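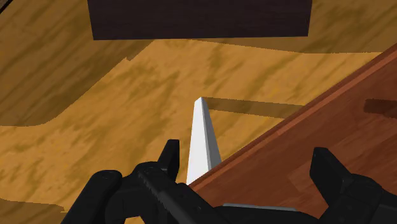 Simulated view from behind the gripper: the gripper open on either side of a white stick, wood-grain surface behind.

About Cerholm

Cerholm collects examples for robot learning. Research groups and equipment makers come to us when they have a learning system and not enough for it to learn from. We set up the task, have people perform it by remote control, check the results and hand over the recordings with notes on how each one was made.

We do this in simulation and on real arms. Most projects start in simulation, and a fair number stay there.

Where we are

The company was started by Edmund Kaczmarczyk, who had spent years programming pick-and-place cells and wanted to spend less of his time writing the same motions over again for parts that differed by a few millimeters. Our first room was over a print shop on Czarnecka Street. We have since moved to the ground floor of the old Wovgate building, on the side facing the rail line. Deliveries come to the rear door. The front door is for visitors and is locked after 5 p.m.

There are 16 of us. Eight are operators, which means they spend most of their working day driving an arm, simulated or real. The others build scenes, look after the hardware, review recordings and answer customers.

How a collection runs

A customer sends us a task in plain words, such as "pick up the stick and stand it in the slot." We write that out as a task sheet. The sheet says what has to be in place at the start, what counts as finished, and what makes an attempt unusable. It usually goes back and forth a few times, and the part that takes longest is agreeing on what counts as finished.

Next a scene is built. In simulation this means objects, surfaces, lighting and camera positions. We change wood grains, colors and block sizes between batches so that a system trained on the recordings doesn't come to depend on one tabletop. Starting positions are drawn at random within limits set on the sheet. Thin objects get extra attention, as a small error in the approach angle is enough to miss them.

Operators then record. Each attempt keeps the camera views, the joint positions, the gripper opening and the commands sent, all on one clock. An operator works in blocks of 70 attempts and then changes tasks or takes a break. We tried longer blocks and the motions got sloppy toward the end.

Every attempt is watched by a second person before it is accepted. Reviewers mark it as good, usable with a note, or rejected. Failed grasps that the operator recovered from are kept and marked, and most customers ask for them. Rejected attempts are held for four months in case there is a question about them, then deleted.

Belum

Belum is the software we use for all of this. We wrote it because we were keeping task sheets in one place, recordings in another and review marks in a spreadsheet, and they stopped matching. It holds all three together and will not export a recording that has no review mark. Customers get a read-only login for the length of their project and can watch attempts as they come in. We do not sell Belum separately.

What we don't do

We don't train the models. We will run a customer's trained policy in our scenes if they want to see how it behaves, and send back the recordings, but the training is theirs. We don't resell one customer's recordings to another. We don't record in homes or hospitals, and we don't take work where the arm shares its space with a person.

Working here

New operators start in simulation for their first weeks and move to real arms when their reviewer thinks they are ready. No background in robotics is needed. People have come to us from sewing, dental lab work and crane operation, among other things. Steady hands help and so does a willingness to do the same motion again with the block turned a little. Operators are paid by the hour and never by the attempt.

We usually hire in November, ahead of the projects that begin after the new year. Applicants are asked to come in for a half-day paid trial at one of the stations.

Contact

For new projects, send us the task in a few sentences along with the arm and gripper you use, if you have settled on them. A drawing or the dimensions of the object are useful too. Edmund reads these himself and will reply with questions before he replies with a price. Visits to the Wovgate building are by appointment.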